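How to Write a Recap of a Music Tribute Night

A tribute night has more names in it than a regular concert, and most recaps go wrong on the names. These steps are the ones we use at Resetti for events of up to 301 seats.

1. Get the run of show before doors open. Ask the press contact for the honorees, the presenters and the house band. Check every spelling, including accents.

2. Write down who sang what. Song title first, then the performer, then the artist who made it known. Three columns in a notebook will do.

3. Record the speeches, and ask permission first. Quote one or two sentences from each honoree. Paraphrase the rest.

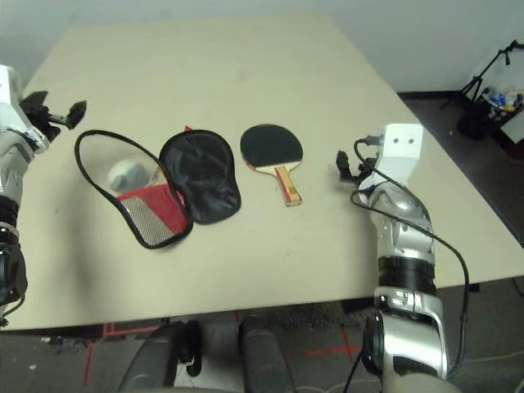
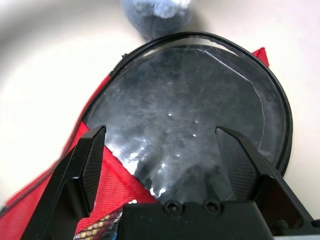
Table tennis paddle with its case open (first photo); red pouch with a clear plastic window (second photo).

4. Open with the honorees. Sponsors and the venue can go in the second paragraph. If the host is better known than the people being honored, the host still waits.

5. Keep the red carpet to 40 words. Readers who want outfits will go to the gallery.

6. File within 6 hours. Send the names back to the press contact for a spelling check, but don't send the draft.

A short recap runs 118 words and a full one some four times that. Write the short one first.

Last updated: Monday, October 26, 2020

Comments (3)

Yatziri Villalobos
Do you list every backup singer? Our last one had a whole choir.

Gaetano Messina
Name the choir and its director, and leave it there.

Dulce Zamudio
Step 2 saved me in September. Two people sang the same ballad and I would have mixed them up.

Related
How to Request a Press Pass
Interviewing a Songwriter by Phone
Carrillo Hall: Seating and Sound Notes
Writing Photo Credits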